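Keabetswe Naidoo has been trying to get machines to clear up after people for most of her working life, and she still lights up when you ask whether they can do it yet. "Yes and no!" she says, before I've got my coat off. "Ask me about one cup and it's yes. Ask me about your kitchen and we'll be here till teatime."

We met on a Wednesday, at the Skumholm workshop where her small team works on what she calls the boring end of robotics: cups, plates, cloths, shelves.

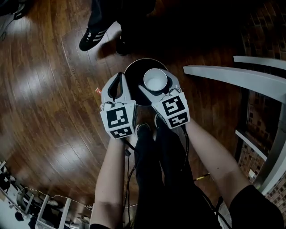
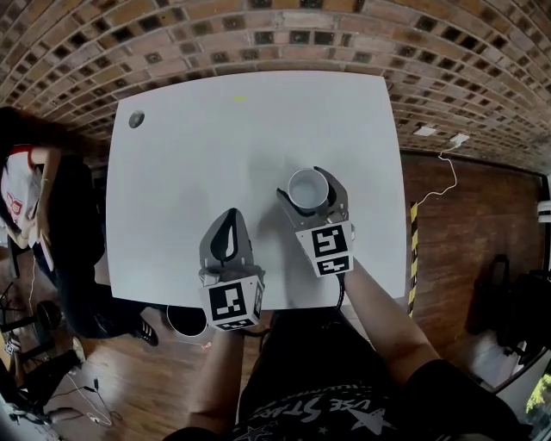
Naidoo's great subject is the cup, and I came away rather converted. She can talk for a quarter of an hour about how people pick one up, how the thumb settles before the fingers do, how we let go a moment later than we think. The person doing the job works with a gripper in each hand, so that what gets learnt is the chore as a machine would have to do it, with two stiff jaws and no palm. A white cup on a black plate down on the floor is one job, and the same sort of cup held just above a white table is quite another. "White on white is horrible," she says cheerfully. "You and I see the rim straight away. A machine has to work for it." The bold square patterns on the blocks are there so the software can tell where each gripper is and which way it's turned, and she's fond of them. "They look like crossword puzzles that gave up."

So how good are the machines once they've learnt? She pulls up the last long test, on an arm they call Brodska. The task was to lift a cup off a plate and put it on a table. It had 1000 goes and managed 949 of them. I say that sounds marvellous, and she says it is, she was dancing about the place, and then she asks me to think about the other ones.

"If you worked in a café and dropped that many cups you'd be having a talk with the manager," she says. "And that was with cups it knew. Same height of table, same lights. I put a mug with a chunky handle down in front of it in September and it went for the handle like it was a separate animal."

She's far more excited about where it goes wrong than where it goes right. A lot of the failures came at the very end, with the cup already over the table and the jaws opening a touch too soon. People hardly ever think about putting things down, she says, and so they're hopeless at explaining it, which is why she'd much sooner have someone do it with the grippers than write out the steps.

I ask about shops. Naidoo spent a spell before this at Velloso, a homeware chain with a big stockroom and, she says, the most patient floor staff she has ever met. They tried a shelf-filling machine called Swai on the mug aisle. It was slow. A member of staff could face up a bay while Swai was still making up its mind about the second row, and if a customer had put a candle back among the mugs the whole thing stopped and waited for help.

"But it did the whole bottom shelf!" she says. "Everyone forgets that. The bottom shelf is the one that hurts your knees, and the staff were thrilled to be shot of it. They didn't mind that it took 60 minutes. They were upstairs doing something else."

That seems to be where she thinks the useful work will come first, in the dull low-down jobs with plenty of time to do them in. Homes she puts a good way behind. Kitchens get rearranged, cats walk through them, and there's always a pan soaking. Laundry she won't even discuss before lunch. She did let slip that they've had a go at tea towels, and that Brodska can fold one in half if you lay it out flat first, "and by then, of course, you could've folded it".

Would she have one at home? She thinks about it for longer than I expect.

"I'd have one that cleared the table," she says. "Just that. Cups and plates to the side by the sink, overnight, as slow as it likes. I don't need it to wash them. I'd come down in the morning and there'd be a clear table, and I'd be so happy I'd probably tell the neighbours."

And how long till that's possible? She won't give me a year, though I try twice. She'd like to see the cup test run again with cups bought from charity shops, all different, some of them chipped, on a table that somebody has nudged. Another 1000 goes, she says, and she wants to be in the room for every one.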